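Search this site Enter keywords Go
Print this article | E-mail this article

3.2 Collecting the demonstrations

I'll be upfront: we started out with remote control, and I didn't enjoy it. Madalena Azevedo got decent at driving the Halonen arm with a joystick, but a single pick still took her ages, and my own tries were worse (much worse!). So in April we switched to hand-held grippers, and the whole mood of the project changed. You just grab the thing, walk into a room and do the task the way you'd do it at home.

We ended up with 175 demonstrations from 9 homes, nearly all of them picking up or tidying soft stuff. Figure 2 gives the view our policy learns from, with the yellow fingers together and clothing on the rug ahead.
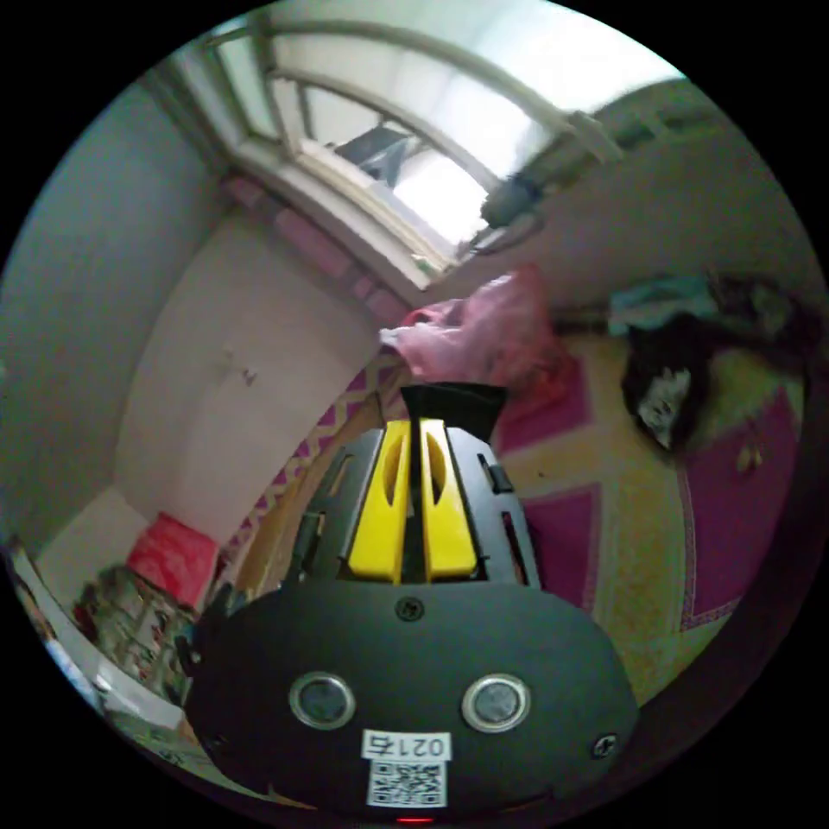
Do you need to own a robot to record a demonstration this way?

All you need at recording time is the hand-held gripper, and the arm only comes in later, when the trained policy is run on it.

Figure 2. Wide-angle view over the hand-held gripper in one of the homes.

Parveen Saha and I threw out 20 recordings where the tracking drifted, mostly because we'd swung around too fast. After that we slowed down a bit, and the drift pretty much went away.

Contact: Wendelin Lanz, Sinina | Copyright Sinina | Back to top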